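Subject: Re: [willora-users] leader arm vs. hand guiding for the bathroom task
From: Gion Fankhauser
To: willora-users

Sorry for the slow reply, been in and out of the Bamurcombe flat all August. Quick answers inline, then some notes at the end.

> Hi all,
>
> We're starting on a put-things-back task, same sort as yours (bottle, shelf, sink).
> Two questions before we commit. Did you record by hand guiding the arm or with
> the remote? And how many demos before the policy was worth looking at? We have
> 198 so far, all hand guided, and it reaches fine but the last bit of the
> approach is a mess. Stops short, or pokes at the bottle from the side.
>
> Also is anybody using the Sollo export with wrist video? Ours drops the
> gripper channel.
>
> Thaler group

> Did you record by hand guiding the arm or with the remote?

Both. Started by hand, switched to remote, would not go back for anything near a wall. When you push the arm around yourself you end up standing where the arm wants to be, and your elbow decides the path. Ours learned a lovely wide swing that made no sense at all until we remembered who was standing next to the cabinet. Also hands and sleeves in the wrist video, and the policy will happily use them as a cue. Then at run time there's no sleeve and it just sits.

With the remote you look at the wrist view only. Rule here is operator faces away from the robot, screen only. Feels awful for the first hour. But if you can't tell from the wrist view where the shelf is, the policy can't either, and you find that out on day one instead of after training.
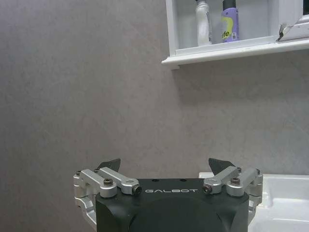

The stopping short thing you describe, we had it too. Look at your speeds over the last few inches. Hand guided demos tend to slow down, pause, wiggle, go in. The pause gets learned as "done". We now tell operators to keep moving even if its slow, and if they stop for more than a second, throw the take out. Harsh but it cleaned up more than any amount of smoothing did.

> And how many demos before the policy was worth looking at?

We looked at 578 and it was OK. Kept going to 1,000 and it was better, but I think most of that was the mix and not the number. The first batch was nearly all one operator with one approach direction. If I did it over I'd stop at your 198, look at them properly, and then record only what's missing.

For the poking from the side - check where the fingers are relative to the bottle right before the close. You want it between the pads well before you get there, not fixed up at the end. We made operators line up early, open wide, then come straight in with no sideways correction. If it's off, back out and start the approach again. And keep the back out in the recording! Those are the useful ones, it's the only place the policy ever sees how to recover.

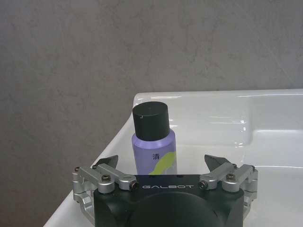
Wrist view, fingers open on either side of the purple bottle.

Bright white ceramic is a pain by the way. We lock exposure before each session now. Leaving it on auto, the wall went darker every time the arm leaned in over the sink, and I'm fairly sure the policy was picking up on that. Lost 13 takes to it before anyone noticed, then went back and found more.

> Also is anybody using the Sollo export with wrist video?

Yes. The gripper channel is dropped if the name in the header doesn't match the name in the config, and it doesn't warn you. Check that first. If it's still missing send me one short recording off list and I'll run it thru our script. Willora reads the result fine once the channel is there. 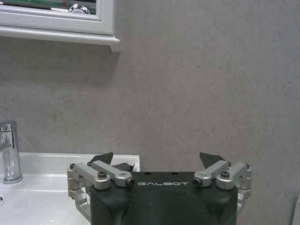 Start poses are the other thing I'd change early. We began every take from the same home pose and paid for it, the policy was fine from home and lost from anywhere else. Now the operator drives somewhere new before hitting record, fingers open and nothing in them. Some of those starts have mostly gray wall between the fingers with the sink and the faucet way over on the left, and that's fine as long as there is somthing in view to steer by. A bit of the mirror cabinet's bottom edge does the job for height. What I'd avoid is a start with only wall in it, we tried a few and they train it to wander. Mirror glass itself I don't trust much either, reflections change with the arm pose.

Has anyone tried mixing hand guided and remote in one set with a flag for which is which? We trained on them together with no flag and it averaged the two, worst of both. Would like to hear numbers if you have them.

Have to run, the arm is booked again at 2.

Gion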